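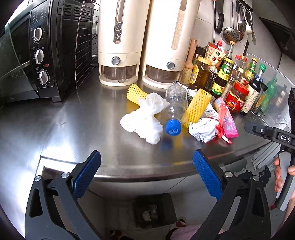
Reading time: 2 min

4. Recording the counter-clearing task

The steps in this section apply to kitchens in the Istia study. They cover one recording session with two hand-held grippers. Read section 3 (pairing and clock check) before you begin.

The study compares two ways of training a policy to clear trash from a counter. Plokness learns from whole episodes. Munshi learns from the same episodes cut at each grasp and release. Both need recordings in which the trash changes from run to run and the kitchen items stay where they are.

4.1 Set up the counter

1. Leave appliances, food dispensers, jars and bottles in their usual places at the back. Do not tidy them or turn their labels.

2. Put the trash in front of them, within easy reach. Use a mix of stiff and soft items: an empty plastic bottle with its cap on, a knotted bag, foam fruit nets, tissue, snack wrappers.

3. Let some items overlap. A wrapper partly hidden behind a net is a valid start.

4. Set the trash bin on the floor below the front edge of the counter.

Caution: Switch off and unplug any countertop oven before recording. Keep knives on the wall rail for the whole session.

Note: Polished steel reflects bright caps and wrappers. Do not cover the counter to stop this. Munshi was tested with reflections left in.

4.2 Record an episode

1. Hold one gripper in each hand, with the jaws open over the counter.

2. Start the recording and hold still until you hear the tone.

3. Pick up one item per gripper and drop it in the bin. Close the jaws slowly on foam and film.

4. If an item slips, pick it up again and keep going. Mark the episode "regrasp" afterward.

5. When the trash is gone, return both grippers to the start position and stop.

6. Lay out the trash in a new order. Record 8 episodes, then rest.

Caution: Do not pull on a wrapper that is caught under a glass jar. Stop the episode and free it by hand.

4.3 Results so far

The December comparison used 201 episodes. Plokness did well on bottles and poorly on thin wrappers, where it often closed above the item. Munshi missed fewer wrappers but sometimes let go of nets before reaching the bin. Tables are in the Iltside report, section 9.

Send layout questions to Yesenia Trujillo before Thursday's upload.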